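Speaker notes: Living With Quiet Colors
Talk for the Kravets Home Evening, upstairs room
Saturday, January 9, 2021

Opening (take your time, let people settle)

Good evening, everybody, and thank you for coming out in the cold. I know some of you drove in from the far side of the valley, and I see a few faces from the September talk on curtains, which makes me very happy. Tonight is all about paint, and mostly about gray, which I realize does not sound like a party. Give me a little while and I hope you'll go home and look at your hallway differently.

(Pass the sample cards around now. Ask for them back at the break.)

I painted my first room in 2000. It was a back bedroom with one small window, and I chose a gray from a card the size of a postage stamp because I thought it looked calm. By suppertime the room was the color of a wet sidewalk. I lived with it for two whole years, out of pure stubbornness, and I learned more from that room than from anything I've read since.

1. What the light does

The direction your windows face matters more than the name on the can. North light is cool and steady, and it pulls the blue out of nearly any gray you put in front of it. South light is generous and forgives a lot. East rooms are lovely at breakfast and a bit flat by dinner, and west rooms are the other way around, so think about when you're really in there. (Ask: who eats in the room they're thinking about painting? Wait for hands.)

Then there are your lamps. A warm bulb can turn a clean gray slightly peachy, and a cool bulb can make a cozy one feel like a dentist's office. Please change your bulbs before you choose your paint. It's so much cheaper, and once in a while it fixes the whole problem and you can skip the painting altogether!

2. One color, many grays

People tell me they want the wall to be one color, the same from corner to corner. I understand the wish, but a plain surface will always drift a little, brighter in one place and cooler toward the edges.
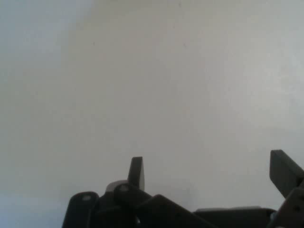
3. Testing, and testing again

Please don't paint little squares straight onto the wall. The old color crowds in on them from every side and your eye can't make a fair judgment. Get a big sheet of stiff white card, give it two coats, and leave a white border all the way around. Then move it. Prop it beside the window in the morning, put it behind the sofa in the afternoon, and stand it next to the trim after dark with the lamps on.

Live with it for a week if you can stand to. I know it's hard when you've got the rollers out and the furniture already under sheets, and believe me, I have been that person in old pants on a Sunday with no patience left. A week is still shorter than two years in a wet sidewalk.

(Hold up the three large cards: Makia first, then the two Plastari ones. Leave the second Plastari card up by the lamp so they can watch it change while I talk.)

4. Getting the wall ready

This is the dull part and I'll try to be kind. Gray paint, and pale gray especially, shows every bump when the light comes in from the side. Fill the holes, let the filler dry properly, and sand it. Wipe the dust off with a barely damp cloth and go have a cup of coffee while it dries. After that, hold a flashlight flat against the wall and look along the beam. You'll find things you never wanted to know about.

As for sheen, I like flat paint in bedrooms and something a touch tougher where there are children, dogs or suitcases. The shinier you go, the more careful your sanding has to be.

5. What to put beside it

Gray loves company. Old wood, a faded rug, a green plant, a stack of library books, all of those look better for having it behind them. If you have a lot of chrome and glass, go for a warmer gray so the room doesn't turn chilly on you. The Desavau swatch book on the side table has good pairings in the back pages, so do have a leaf through it over cookies.

Break, then questions

(Collect the small cards. Move the lamp to the other side of the table before people sit back down, and ask whether the Plastari card still looks like the same color to them.)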